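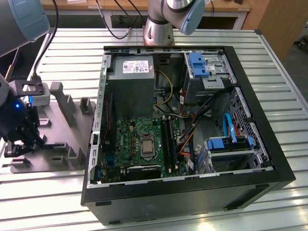
Page last changed: Sunday, 16:20

Print this page | E-mail this page

**Kustine: teaching two arms to do memory upgrades**

By Tharun Venkataraman, December

So this is my write-up for the second-year practical module, and I should say straight off that the title is a bit grander than the project. Kustine is the name of our rig at the Hituter workshop – two arms bolted to a slatted aluminium table, with whatever we're working on in the middle. My job this term was to get it to put a memory module into a desktop PC lying on its side. One module, one slot, lid off. It sounded like a fortnight's work when I wrote the proposal!

Dalal Tannous worked on the same rig with me and did nearly all of the calibration. I did the gripping, the scripts and most of the swearing.

**Why a real PC**

The first plan was a practice board screwed to a bit of wood. We tried that and it was far too easy, because there's nothing to bump into. Inside a proper tower you've got the power supply on one side, drive bays on the other and cables looping over everything, and a person just pushes them out of the way without thinking about it. An arm doesn't. I wanted the cables in from the start, so we used an old Dell and left the wiring alone. The cooler is off and the processor is left sitting in its socket, which gives the fingers a bit more room (and me a nice flat shiny square to line things up against).

The parts tray sits to the left of the tower. I went through several ideas for how a module should wait its turn, and slots between raised ribs won easily. With the module on edge the fingers can come down either side of it. Flat on the table, they just pushed it around like a bar of soap.

**Getting the position right**

This ate most of the term. Every time somebody leaned on the tower it moved a tiny bit, and a tiny bit is enough to miss the slot. Dalal's answer was to stop trusting the table altogether. The arm goes to a rough position over the board, finds the processor and the mounting holes beside it, and works out from those where the slots must be.

Before that we were re-teaching the position by hand at the start of each session, which took me 20 minutes if I was lucky. Now I press go and have a biscuit.

Reflections were a pain as well. Late morning the sun comes across the table and the ridges light up in stripes, and the processor lid can wash out completely. We ended up doing most of our runs after four in the afternoon. I know that isn't a proper fix.

**Pushing it in**

If you've ever fitted memory you know the feeling – nothing, nothing, then a worrying amount of force and a click. I set the downward push far too low at first because I was scared of cracking the board. The module would stand up in the slot looking perfect, and come straight out again when I tugged it. I raised the limit in small steps and also had the wrist rock slightly, one end and then the other, which is how I do it myself.

The fingers are the other half of it. There isn't much space down by the slots once the links are in there, and the pivots stick out further than you'd think. I kept the wrist view open on the second screen the whole time, mainly to watch the gap between the linkage and that big bundle of yellow, orange and red power wires. We came in from the side away from the bundle wherever we could.

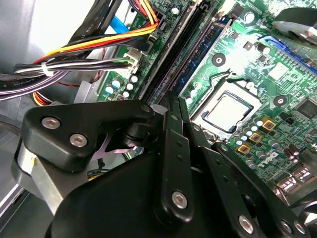

**Results**

I logged 166 attempts on the final settings. A run only counted if the module stayed put when I pulled on it by hand afterwards. The early ones on the list are pretty dreadful and the later ones are decent, with one bad patch in the middle that I blame on a loose screw in a finger link. The full log is in the appendix, with the bad patch left in.

Things I'd change:

- Thread-lock on the finger screws from day one. I tightened the same ones over and over.
- A lamp we control, and a blind.
- Slot dividers with a bit more slope at the top, for picking up modules that aren't quite straight.
- Use the second arm properly. For now it mostly keeps out of the way, when it could be holding cables back.

Mr Nakamura asked at the demo whether it could take a module out again. No! The clips at the ends of the slot need a completely different movement and I ran out of term. Dalal wants to try it next, and she's already sketched a hooked fingertip.

Thanks to Zuller for the offcuts we made the first fingertips from.

**Comments (3)**

**Dalal T.** – For the record, the loose screw was one you had "definitely tightened". Hook drawing is in the shared folder, have a look before I cut anything.

**benchmonkey** – Nice read. Did you try slowing down for the last few millimetres? On ours that helped more than the rocking did.

**Tharun** – @benchmonkey yes, it drops to a crawl once it touches the slot. I should have put that in, will add it when I next edit the page.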